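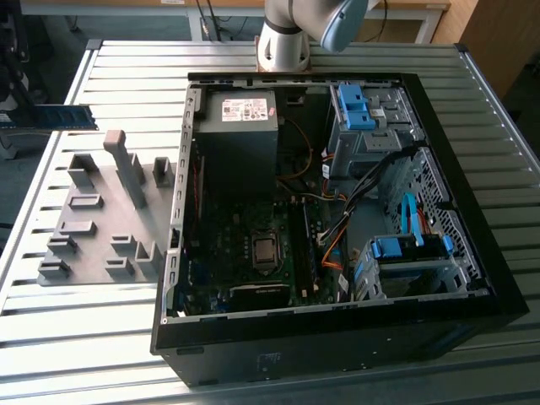

Planner node on the Storkeden cell rejects the RAM insertion goal with "no valid IK, start state in collision" on every run after the September update. The joint values are well inside limits, so I dumped the planning scene and compared it with the bench. The fixture plate to the left of the case has a tall gray post with a bent top, and the collision model still has that post as a straight box. The open case, on its side with the slots facing up, is modeled as a solid block. Both are wrong for this task.

Steps so far:
Restarted move server - no change.
Cleared the octomap and replanned - same error at waypoint 5.
Raised IK attempts from 8 to 411 - same error, slower.
Removed the case object from the scene - plan found, 3,378 points before smoothing. Not run on hardware.

Kalkidan Tilahun checked the scene loader. It reads the mesh path from the old Leclerc config and falls back to a bounding box when the file is missing. The fallback is logged at debug level only.

Workaround: point mesh_root at the Losusdale folder and reload the scene before the first plan.

Requested fix: log the fallback as a warning, and add an option to fail on a missing mesh. Post mesh needs a new export with the bend included.

Status: open, assigned to Stomberg tooling.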